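Séance 7 – Quand la pince lâche : étude d'une panne de préhension

Notes de cours, module Robotique de manipulation, atelier Heywood

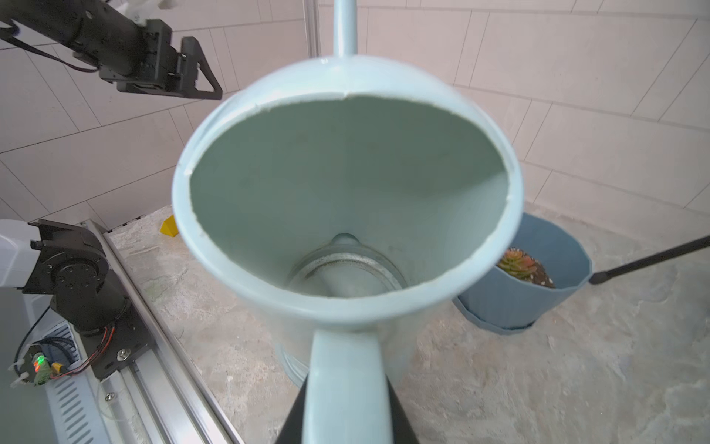
Avant d'entrer dans le détail, je voudrais que vous gardiez en tête la question posée à la fin de la séance 6 : que sait vraiment un robot de ce qu'il tient ? Vous aviez été plusieurs à répondre « la position de ses doigts », et c'est une très bonne réponse, un peu incomplète tout de même, comme nous allons le voir avec l'incident du poste Bostthorpe.

Les faits d'abord. La tâche était l'arrosage d'une plante en pot avec un arrosoir tenu par l'anse. En novembre, après 889 cycles sans histoire, l'arrosoir a pivoté dans la pince au moment de l'inclinaison. L'eau est partie à côté du pot, a coulé le long du plan de travail et atteint le rail linéaire. Le contrôleur, lui, n'a rien signalé du tout ! Il a terminé sa trajectoire, reposé l'arrosoir de travers et inscrit « cycle réussi » dans le journal. C'est ce dernier point qui m'inquiète le plus, et je vous demande de vous y arrêter un moment.

Que s'est-il passé ? Une anse en forme de bande se laisse pincer facilement, mais deux doigts qui serrent une bande forment presque une charnière. Tant que l'arrosoir est droit, son poids passe sous la prise et tout va bien. Dès qu'on l'incline, l'eau se déplace vers le bec, le centre de gravité avance, et un couple apparaît autour de l'axe des doigts. La consigne de serrage avait été abaissée à 30 % lors d'un réglage pour ménager le plastique – une bonne intention, je le dis sans reproche, mais les essais avaient été faits avec l'arrosoir vide.

Le second défaut est dans le logiciel Lurnetti. La détection de perte d'objet ne surveillait que l'écartement des doigts. Or l'anse était toujours entre les doigts, l'écartement n'a donc pas bougé. Le glissement en rotation était invisible pour ce test.

Côté sécurité, retenez que l'électronique placée près de la base d'un bras est exposée dès qu'un liquide entre dans la cellule. En cas de déversement :
– arrêt d'urgence, puis coupure de l'alimentation générale
– ne touchez ni aux câbles ni aux cartes avant la coupure
– séchage complet et contrôle par l'encadrant avant toute remise sous tension

Pour la prochaine fois, reprenez le fichier Cultberg (63 essais, arrosoir rempli) et cherchez à partir de quel angle le couple dépasse ce que la prise peut retenir. Proposez ensuite un second test de perte d'objet, à partir du courant moteur ou de la caméra de poignet, comme vous préférez. Une page suffit, schéma compris.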